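Home | Games | How It Works | Ask Us | Parents

HOW ONLINE GAMES DECIDE WHO YOU PLAY AGAINST

By Glenys Mellor
Apr 7, 2022

Print this page | E-mail this page

When you press "Play" in an online game, there is often a short wait. During the wait, a computer called a server is choosing your opponents. The job is called matchmaking. This page explains how it works, using a racing game called Lalis.

Your rating

Every player in Lalis has a number called a rating. A new player starts at 700. If you win, the number goes up. If you lose, it goes down. The size of the change depends on who you raced. Beating a player with a higher rating adds more points than beating a player with a lower one.

Suppose your rating is 700 and you beat someone rated 784. The game did not expect you to win, so it adds a larger number of points. If the player rated 784 had won, that player would gain fewer points, as this was the expected result.

A rating is a guess about skill. After one race it is a poor guess. After many races it is a better one. For this reason, the first 8 races in Lalis are called placement races, and your rating can move a long way during them.
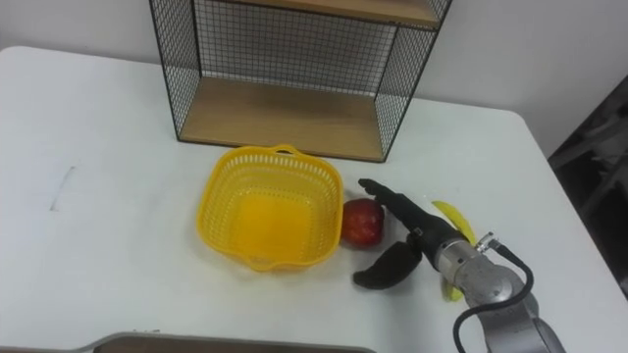 Yellow basket in front of a wire-mesh shelf unit.

The queue

Players who are waiting are held in a list called a queue. The server looks through the queue for players whose ratings are close together. At first it accepts only a small gap. If it finds no one, it allows a bigger gap and looks again. A long wait can therefore end in a less even race.

The number of people online matters too. Early in the morning there might be only 131 players in the queue. In the evening there are more, and the server can find a close match sooner. Busy months such as July usually have shorter waits.

Distance and delay

Your game sends messages to the server and the server sends messages back. The time for one trip there and back is called ping. It is measured in milliseconds. One second contains one thousand milliseconds.

A long distance usually means a higher ping. With a high ping, you may turn the wheel and see the car turn slightly later. The server tries to group players who live in the same part of the world. Lalis calls these groups regions.

Playing with friends

A group of friends who join a race together is called a party. Their ratings may be very different. Some games use the average. Others, such as Grulla, use the highest rating in the party. Using the highest stops a strong player from bringing along a beginner to get easy opponents.

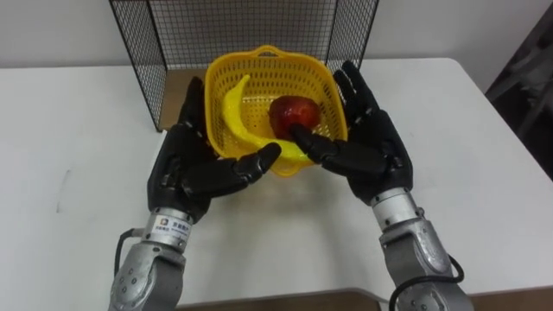 Shafiq Howlader wrote to ask why he sometimes loses five races in a row if the ratings are supposed to be fair. He thought the game might be doing it on purpose.

Even matches still produce losing streaks. Toss a coin many times and you will sometimes get five tails in a row. In a fair two-player race, your chance of losing is close to one half each time, so streaks will happen.

Words to know

Matchmaking: choosing players for a game.
Ping: the time a message takes to reach the server and return.
Queue: a list of players who are waiting.
Region: a part of the world used for grouping players.

Print this page | E-mail this page

We use cookies to remember your settings. Ask a parent or guardian before you change them.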